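Home | Builds | Parts | About

Second gripper, almost done

I printed the new fingers in August and left them in a drawer. This week I finally screwed them on. The serrated edge grabs better than the smooth one did.

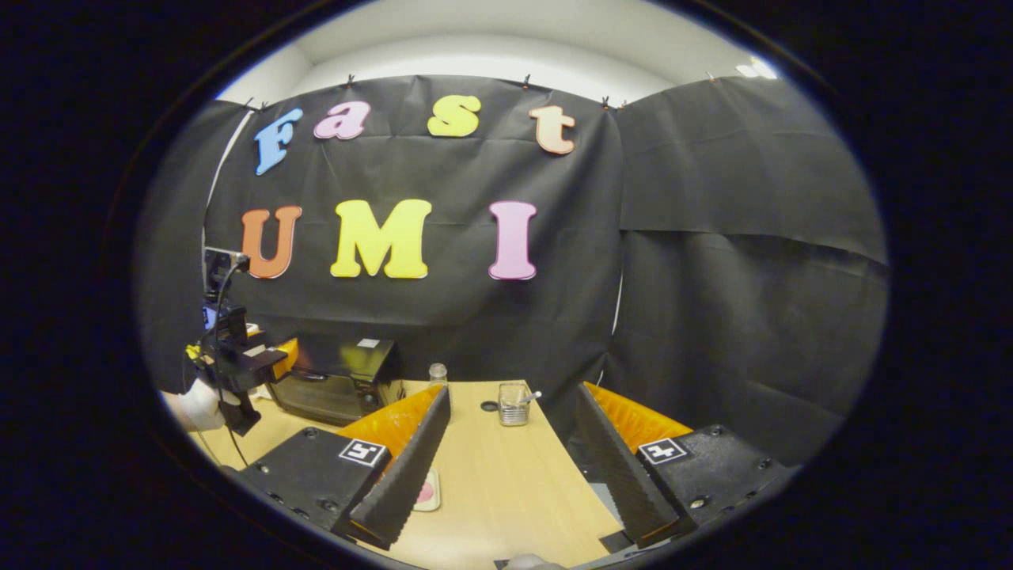
The mount still works loose after 50 cycles, so threadlocker is next. After that I'll redo the cable on the arm.

2 comments | 4 shares

This site uses cookies. OK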